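**July, notebook of the observer tools bench. Started 14:20**

Continuing with the replay parser for the Plarkum qualifier. Dalva Barros was here in the morning and we went through the list of open problems, so I write down what we agreed before I forget it.

The parser now reads all 138 replays from the group stage without stopping. Last week it stopped at every match which had a pause longer than a few minutes, since the game clock and the server clock go apart and I was using the wrong one for the gold graph. Now I take the server clock only for ordering the events, and the game clock for everything that the viewer sees. It is slower to load but I prefer it.

Still wrong:

- Player names with a space at the end are treated as two different players. Wagner Vasconcelos has one like this in his team, so his midlaner appears twice in the damage table, each time with half of the damage.
- In 14 replays the draft order is missing the last ban. I checked three of them by hand in the client and the ban is there, so the fault is ours.
- The net worth line drops to zero for one tick after a buyback. It looks terrible on stream.

For the buyback I tried first to smooth the line over five ticks. Dalva did not like it, and she is right, because it also hides real drops after a lost fight. I changed it so that a single zero between two normal values is ignored -- nothing else is touched. Commit is in the branch `networth-zero`. Please somebody look at it before Skolport takes the build for their broadcast.

**16:05**

Tested the overlay with Peeters as the caster's hotkey layer. The delay between key press and graph on screen was too long to be useful when a fight is starting. Most of the time was lost in asking the database again for numbers which we already have in memory. After keeping the last 1,000 events in a simple buffer the graph comes quickly enough that I stopped noticing it. I did not measure properly yet. To do tomorrow, with the stream encoder running on the same machine, otherwise the number means little.

Wagner asks also for a table of "first item finished" per role. I made a rough one. The supports make it hard, as their first item is often sold or given away, and then the table says something silly. For now I count only items which stay in the inventory for over 3 minutes. Maybe there is a better rule, I am open for ideas. 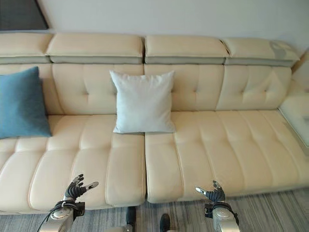 Can we give the teams the raw event files, or only the tables?

Only the tables for now, as the raw files contain the chat of both sides, and the Zisovon rules say that team chat stays with the organiser until the final is played.

I wrote this also to Wagner. He would like to have at least the ward positions for his own matches, so I will make a separate export with positions and times and no text fields. Half a day of work, I think, most of it for the map scaling, which changed with the last patch.

**Next**

- trim the names on import, then run the group stage again from zero
- find the missing ban (start with the oldest replay file)
- measure the delay with encoder on
- ward export for Wagner -- ask Dalva which file format the coaches can open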